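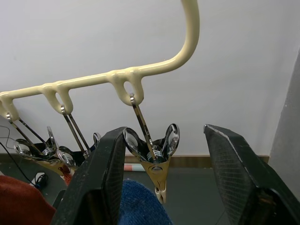 A gripper open on either side of a hanging clothes clip, with knitted fabric below.

Common Rules for Robots That Handle Household Goods

Service robots are moving into laundries, care homes and private houses faster than the rules that should govern them. Most of the safety guidance our members rely on was written for machines that work behind a fence, on parts that never change shape. A clip that swings from a rod, or a garment that folds under its own weight, is a different matter. It is the position of the Feltine Institute that handling tasks of this kind need a written standard of their own, and that the work of drafting it should begin now.

The first subject of such a standard should be force. A spring clip must be squeezed with enough strength to open it, and the same strength applied to a finger or a thin fabric can do harm. At present, each developer sets its own limit and few publish it. We believe that the greatest closing force of a gripper should be stated in plain figures in the operating manual, together with the conditions under which it was measured. A buyer should not have to request this information, and a worker who stands beside the machine should be able to read it without training in engineering.

The second subject is reporting. Claims of success in this field are difficult to compare. One laboratory reports its best day, another reports an average, and a third leaves out any attempt in which the item was dropped before the task was formally under way. When the Institute reviewed the reports submitted to its Gernberg meeting, it found six different definitions of a completed grasp. Some of them counted a garment as hung when it was held by one clip and dragging on the floor. No purchaser can make a sound decision on that basis.

We therefore propose a minimum of 1,000 recorded attempts before a success rate is quoted to the public, with every failure kept in the record and placed in a named category. For early research, where time and money are limited, 100 attempts should be accepted, provided that the number appears next to the result. Attempts that were stopped by a human operator must be counted as failures. The surroundings should be recorded as well, including lighting, the type of hanger and the condition of the fabric at the start of each attempt.

Objections to this proposal have been raised, and they deserve a fair answer. Smaller firms have told us that a full test series takes weeks of operator time. The concern is reasonable. The shared test room at Tostaden was set up in part to meet it, and we would support opening two more rooms on the same terms. Others argue that a standard written too early will fix present methods in place and discourage better ones. We would agree if the standard told developers how to build a gripper or which sensors to use. It should do neither. Its business is to say what must be measured and what must be disclosed.

The third subject, and the one most often left to the end, is the home itself. Test benches are kept clear. Homes have cables, clothing on the floor, narrow corners and small objects against the wall. A robot that performs well over a clean table may catch a sleeve or pull a cord when it is asked to do the same work in a hallway. The draft procedure known as Buzatu, which several members have already adopted on a trial basis, requires that at least part of every test series be carried out with ordinary clutter present. We consider this requirement sound and recommend that it be kept in full. Proposals to make it optional should be declined.

Recordings made in lived-in rooms also raise a question of privacy. Cameras placed close to a gripper will collect personal belongings along with the task. Residents should be told in writing what is recorded, how long it is kept and who may see it, and they should be able to withdraw their consent without giving a reason. Almost all of our members say they already do this. Very few have a written policy that would show it.

The Institute will accept comments on the draft until the end of May. Comments should refer to the numbered clause concerned and, where a change is requested, should include the wording preferred.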